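Corkent Laundry Notes
A small open collection about washing clothes at home

Version 4, updated in January
Maintained by Uriel Tapia

What's in it

Corkent is a set of 476 short notes on doing laundry in ordinary homes, each one tagged by task, machine type and part of the machine. I started it because I love this stuff (really, ask me about lint) and because the advice I kept finding was written for machines I'd never met. The notes are plain text, one per file, and you can read them without installing anything.

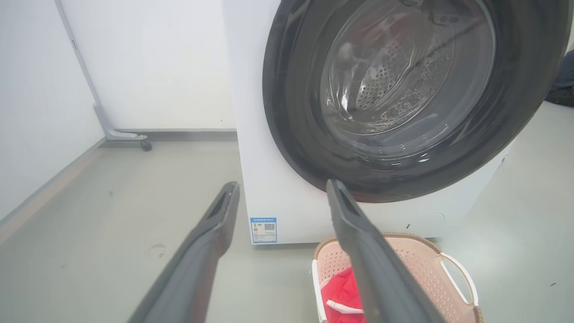 Loading and unloading is the biggest folder, and my favorite! It covers sorting, how full to fill a drum, checking pockets, and where to put the basket while you work. I like mine on the floor below the door, like the pink lattice one next to this front loader, so a runaway sock has somewhere to land. There are separate notes for top loaders, where the basket usually ends up on a chair or on the dryer.

Folders

loading — sorting, filling, emptying
care — gaskets, filters, detergent drawers
drying — racks, lines, dryers, damp rooms
folding — shirts, towels, the fitted sheet problem

Each note has a title, a body, and up to three tags. Bodies are kept under 28 lines. The old Skandosico tags still work, but please use the new ones for anything you add.

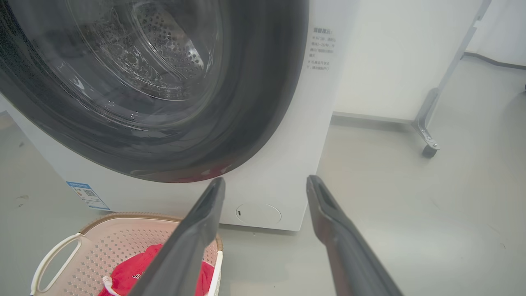
Care notes: 32 files, 6 min read

Front loaders get most of the attention in this folder. The round cover low on the front panel hides the filter on this kind of machine, and the slot near its left edge is for prying it open. Put down a towel and a shallow tray before you start — more water can come out than you'd expect. Unplug the machine first, and let it cool after a hot wash.

The gasket notes were rewritten for this version with a lot of help from the Furport list. Wipe inside the fold, then leave the door ajar if no kids or pets can get in.

Known gaps

Very little on washer-dryer combos. Nothing yet on hand washing wool, though Yüksel has a draft branch open and it's already great. Water hardness is only covered in two notes, and both need work.

Adding a note

Open a pull request with one file per note. Say which type of machine you used, and keep model numbers out of the title.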